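Who Sorts the Cups? Automation at the Grodiseck Returns Room

Course project, workplace and technology unit. Submitted Thu 6 May.

1. Why we picked this site

Our group wanted a workplace where the robots had already arrived but the jobs had not yet been settled. Grodiseck handles returned tableware for a chain of canteens. People there used to stand at a bench, take cups out of crates, and put them in the right bin. Last year the company bought into a system called Plakum, sold by a supplier named Drunditz, and the bench work started moving over to it.

The Drunditz brochure says the system "frees staff for more valuable tasks." We went in wanting to know which tasks, and who decides what they are worth. We spent 20 hours on site and talked to 4 people who work there. That is a small group, and all of them knew their supervisor had approved our visit, so we don't claim too much for what they told us.

2. The work at hand

Sorting at the bench is simple to explain. A cup goes in the bin for its kind. A new hire learns it in a morning, and after that it is mostly a question of sore shoulders and boredom.
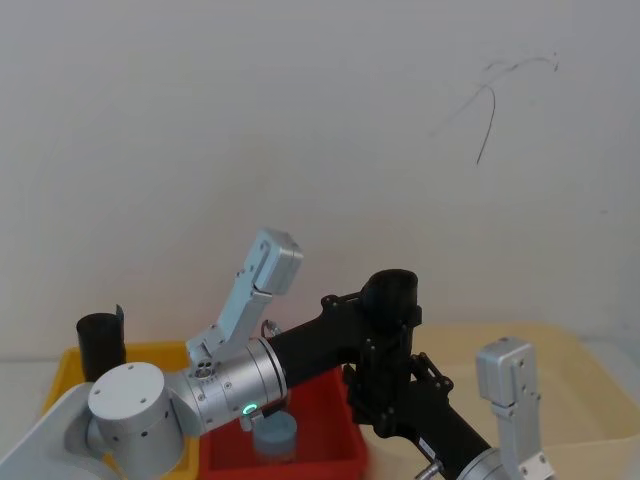

Figure 1. Sorting bench with two arms and three bins. Neither gripper is holding a cup.

The staff had mixed feelings about handing this over. One said she did not miss the lifting at all. Another missed the talk, because at the old bench you stood across from somebody all shift. With Plakum, one worker looks after the station alone, clears jams, and enters a reason code on a screen each time. There is a list of 20 codes. Everyone we asked used the same few and ignored the rest.

We had expected to hear that the new job was more skilled. It does need some training, but most of that is on the screen menus. Nobody's pay grade had changed. The word "operator" now appears on the schedule where "sorter" used to be, and that was the only upgrade we could document.

3. What the numbers leave out

Grodiseck told us the station handles more than 1,000 cups in a shift. We asked how many of those a person had to move by hand after a stop, and were told this isn't recorded. It should be. If a person rescues a cup, the cup still goes down as the machine's, so the report to management makes the machine look better and the person look idle.

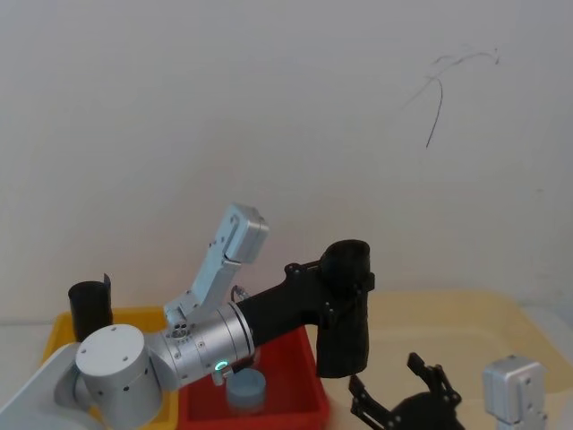

Zalewska read our draft and disagreed with this part. In her view we were treating every stop as a failure, when the old bench had plenty of stops too and they were never logged because they were called coffee. She also thought a tired person makes sorting mistakes that never show up in any report.

We accept the point about the old bench. There are no good records from before, so nobody can say how much faster things are now, and that includes Drunditz. We still think hand rescues should be logged.

4. What we would ask next

Does the lone operator get a real break, or does the station just wait for them? Who writes the reason codes? The staff we met had never been asked.

Comments (3)

benchside: Worked a job like this two summers. The part about the schedule changing your title and nothing else is exactly right.

mk_reader: Would have liked more on injuries. Sore shoulders get one line and that's the best argument for the machine.

tallgrass: Four people is thin, but at least you say so. Did you ask the night shift?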